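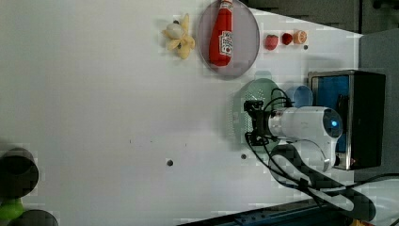
Search articles and topics Go

When the arm forgot it was holding a bowl

Reading time: 2 minutes

The engineer who looks after the table-clearing arm at Vudik asked not to be named, mostly because the fault was partly hers. In December the arm gripped a bowl, lost contact with its controller, came back and drove straight down into the table.

"It was a restart problem," she said. "The arm came up believing the gripper was empty. It planned its next move as if there was nothing sticking out below the fingers, and there was a bowl sticking out below the fingers."

The bowl cracked and a piece of it went over the edge. Her colleague was standing a step back and wasn't hit. The force limit did trip, but late. According to the log, the stop came 142 milliseconds after first contact.

"People hear that and say it's quick," she said. "It's quick if you're a person. The arm had already done what it was going to do."

The dropout was traced to a connector that had worked slightly loose after weeks of the same wrist movement. The team had run 2455 cycles since anyone last checked it. The maintenance sheet, which she wrote, said every 1000.

"I'd put the number on the sheet and then we had a deadline. I can't blame the supplier for that one."

She is less forgiving about the software. The task program, Culler, saved the state of the gripper only when a pick was finished. If the link dropped halfway through, the last saved state was an open, empty hand. Hrynyshyn, the contractor that supplied it, has since changed this. After any loss of link the arm now stays where it is until a person has confirmed what it is holding. 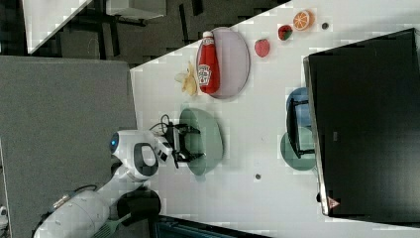
The arm at work over a bowl, with the plate and toy fruit further up the table.

Was that enough? She thinks so for this table, where the speeds are low and nobody reaches in while the arm is powered. She would want more before it went into a canteen.

"We ran 38 restarts on purpose, pulling the plug at different points in the pick. It waited every time. I'd still want a second way of knowing, something in the fingers that doesn't depend on memory."

The connector is now checked each morning before start-up, and the check has to be signed — by someone other than her.

She also rewrote the incident report. The first version called it a "minor contact event".

"It hit the table and broke a bowl," she said. "I put that instead."

Related
Clurkero recalls gripper pads after slipping complaints
Force limits: what the number on the box leaves out
Who signs off a restart?
Cable wear on small arms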